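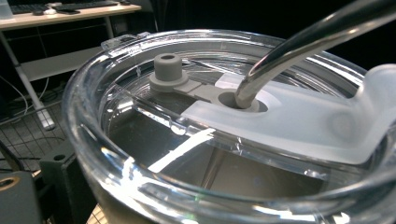
Depth completion in Osier has always trusted the confidence map too much, and this month I finally took the default threshold out of the config. The old code dropped any pixel under the cut-off and filled the hole from its neighbours. On a clear tumbler with a clear lid that puts the surface somewhere near the floor. The steel straw is no easier, as it mirrors whatever is nearby, and the glare band across the lid gets picked up as an edge. The parts that do behave are the matt grey ones: the collar where the straw goes in, and the small stopper on its strap.

So the new planner stage, Pranel, fits the lid plane from matt regions only and treats everything else as unknown. Unknown space costs more to cross but is no longer forbidden, which used to make the planner give up at close range.

I ran it over 600 logged frames. The old version lost the plane in 497 of them, the new one in 23. Most of those 23 have the collar hidden. Shamim Satti thinks a short history buffer would cover them, and I have a branch with 18 frames of memory that I haven't tested on anything fast.

The timestamp bug in the replay tool is still there. Restart it between logs.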